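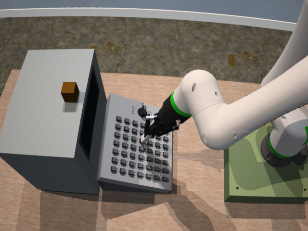 Arm over the keypad, sim version. Orange cube parked on top of the cabinet for now.

1/ Right, promised an update on the keypad build so here goes. Typing on a train, sorry in advance

2/ For anyone new: I'm building a panel-pressing rig in the shared workshop at Plomo. Real arm time is two hours a week if you're lucky, so nearly all of it gets worked out in simulation first, then I turn up and find out what I got wrong

3/ Keypad is seven by seven plus a round knob at the top. Casing is tilted, same slope as the real one I'm making from an old Brirari control desk. The tilt is what's eaten my fortnight

4/ Flat panel = easy. Come straight down, press, go back up. Sloped panel = come straight down and the fingertip skids off the key. Did that for DAYS before I thought to tilt the wrist to match. Yes I know

5/ Wrist now comes in on the diagonal. Much better. Presses land square on the bottom rows, top rows still a bit iffy becuase the knob is in the way of the other finger

6/ Knob is its own headache. It has a raised grip sticking out one side and if the gripper opens wide near the top row it clouts it. Current fix is "don't open wide near the top row". Very advanced stuff

7/ Numbers from last night's run, 244 presses, random keys:
- 194 good
- the rest mostly neighbours pressed by mistake, plus a few where it never touched anything

8/ Not great!! But the run before that I didn't even save, so

9/ Someone asked about the cabinet. Grey box next to the keypad, long black recess down the side facing the keys. The real one will hold the power supply. In the sim it's just a lump to avoid, but I want it there from the start, otherwise the arm learns lovely paths straight through where it's going to be

10/ And the cube is for the second job: pick it off the top of the cabinet, put it down on the table, go back and press a key. Haven't started. It'll be August at this rate

11/ Shadows are on in the render and I'm leaving them on. Slows things down a bit but the workshop has one horrible lamp and the arm throws a dark stripe over half the keys there as well. Want the camera side of it to cope

12/ Bits still to buy:
- rubber for the fingertips (the pads I've got are too slippy)
- two spare key caps, cracked a couple getting the desk apart
- longer bolts for the base plate
- new fuse. don't ask

13/ Software is Zolico for the motion planning, my own scripts for everything else. The scripts are a mess. Will put them up once I've taken out the swearing

14/ Oh and the rig has a name now, it's Onyeka. Painted on a bit of scrap ply and screwed to the bench, so it's official

15/ Question for people who've done this on real hardware: do you press by position or by force? I'm going to a fixed depth at the moment and it feels wrong. Real keys have loads more give than my sim ones and I dont fancy snapping any more caps

16/ Next slot on the arm is tomorrow evening. Plan is bottom row only, slowly, hand on the stop button the whole time

17/ My stop now, will try and answer replies later. If you've got spare caps from a Brirari desk PLEASE shout, will pay postage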